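Section 4: Transferring a Record to Digital Files
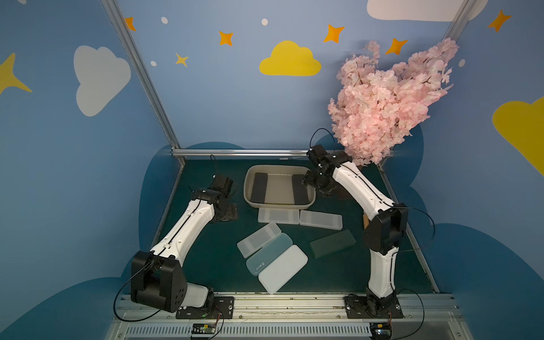
This section covers recording one LP side at a time from a turntable through the Prandico phono interface into the Andard recorder program, then splitting the result into tracks. It assumes the interface has been installed as in Section 2 and that the cartridge has been aligned as in Section 3. Singles and 10-inch records are handled the same way, except where a note says otherwise.

4.1 Before you start

Allow the length of the record plus half an hour. The program keeps the raw recording of each side until you delete it. An LP at the default settings takes up to 776 MB of disk space for the raw files, and the finished tracks are stored in addition to that.

You will need:

The Prandico interface, connected to a USB port on the computer itself
The turntable, with its ground wire attached to the GND post
A carbon fiber brush
A stylus brush
Closed-back headphones

CAUTION: Turn the monitor speakers down before lowering the stylus for the first time. With the input gain set too high, the drop can produce a pulse large enough to damage a tweeter.

4.2 Cleaning the record

1. Place the record on the platter and start the motor.
2. Hold the carbon fiber brush lightly across the grooves for two turns. Do not press.
3. Sweep the brush slowly toward the outer edge and lift it off.
4. Stop the motor.
5. Clean the stylus from back to front only. Never brush from side to side or from front to back.

NOTE: A dry brush removes loose dust. It does not remove fingerprints, smoke film or mold release compound. If crackle is still heavy after brushing, wash the record as described in Appendix B and let it dry fully before playing.

4.3 Setting the level

The level must be set for each record. Pressings differ a great deal, and a setting that suits a quiet chamber group recording will clip on a loud 12-inch single.

1. In the recorder, choose Input, then Prandico Phono.
2. Set the sample rate to 96 kHz and the depth to 24 bit.
3. Turn the GAIN knob on the interface fully counterclockwise.
4. Find the loudest passage on the side. On most jazz LPs this is an ensemble chorus or a drum break. Wide, dark-looking bands in the groove are often a useful guide.
5. Play that passage and raise GAIN until the peak meter reads between -9 and -6 dB.
6. Play the passage a second time and confirm the reading.
7. Lift the stylus. Do not touch GAIN again until both sides have been recorded.

If the red CLIP light comes on at any point, lower GAIN and repeat steps 5 and 6. Clipping at the input cannot be repaired later. A recording that is a few decibels too quiet can be raised after capture with no audible penalty at 24 bit.

NOTE: Mono records should still be captured in stereo. The two channels are summed in 4.6, after you have had a chance to compare them. One groove wall is often more worn than the other, and in that case it is better to keep only the cleaner channel.

4.4 Recording a side

1. Close any program that plays alert sounds or uses the disk heavily.
2. Click New Side and enter the catalog number and side letter, for example 47-A.
3. Click Record. The timer starts at once.
4. Wait five seconds, then lower the stylus into the lead-in groove using the cue lever.
5. Let the side play through. Do not walk heavily or close doors near the turntable — low-frequency bumps are picked up by the stylus even when they cannot be heard in the room.
6. When the stylus reaches the run-out groove, let it turn three times, then raise the cue lever.
7. Click Stop.
8. Click Save Raw before doing anything else.

The run-out turns are used later as a noise sample. Do not trim them from the raw file.

CAUTION: Do not unplug the interface while the timer is running. The file header is written only when Stop is clicked, and an interrupted recording may not open.

Turn the record over, brush the second side, clean the stylus and repeat from step 2.

4.5 Marking tracks

The Find Gaps tool looks for stretches of low level between tracks. It works well on studio albums. It does not work on live albums, suites, or records where one piece fades into the next, and in those cases the marks must be placed by hand.

1. Open the raw file for side A.
2. Choose Tools, then Find Gaps.
3. Leave Minimum Gap at its default value and click Scan.
4. Compare the number of marks with the track list on the sleeve.
5. If there are too many marks, raise Minimum Gap. Long bass solos and quiet piano introductions are the usual cause.
6. If there are too few, click in the waveform at the change and press M.
7. Drag each mark so that it falls just before the first note, leaving a short piece of surface noise ahead of it.

Headphones are needed for step 7. Soft entries, such as brushes on a snare, are easily lost in the waveform display at normal zoom.

4.6 Noise repair

Use as little repair as the record allows. The Hiebert filter supplied with the recorder has two parts, Click and Hiss, which should be run separately and in that order.

1. Save a copy of the raw file under a new name. Work only on the copy.
2. Run Click at setting 3.
3. Listen to the Removed signal. It should contain ticks and pops only. If you hear trumpet or cymbal attacks in it, undo the repair and run Click at a lower setting.
4. Select the run-out groove and choose Learn Noise.
5. Run Hiss at the lowest setting, or skip it.
6. For mono records, choose Channels and then Sum, Left Only or Right Only.

NOTE: Muted brass and close-recorded saxophone have sharp edges that the Click part can mistake for damage. For such records it is better to repair single pops by hand with the Pencil tool.

4.7 Tagging and export

1. Enter artist, album, year, label and catalog number. Use the spelling on the record label where it differs from the sleeve.
2. Enter the players in the Personnel field, separated by semicolons.
3. If the album is a reissue, put the original year in Year and the reissue year in Comment.
4. Choose Export, then FLAC.
5. Play the first and last ten seconds of every exported track.

Files intended for the Fitia portable player must have names no longer than 232 characters, including the folder path. Longer names are skipped during transfer, and the player gives no warning.

4.8 If something is wrong

Hum on both channels: check the ground wire first, then move the interface away from any power supply.

One channel missing: remove and reseat the headshell, then swap the left and right plugs at the interface. If the fault moves to the other channel, it is in the turntable or its cable. If it stays, it is in the interface.

Thin sound with no bass: the LINE/PHONO switch is set to LINE. The side must be recorded again.

Pitch too high or low: check the speed selector, then run the strobe test in Section 3. The Speed tool can correct a fixed error in a finished recording — it cannot correct wow from an off-center pressing.

Text: Ingegerd Boström. Procedures in 4.5 and 4.6 checked by Igor Štěpánek. Revised July.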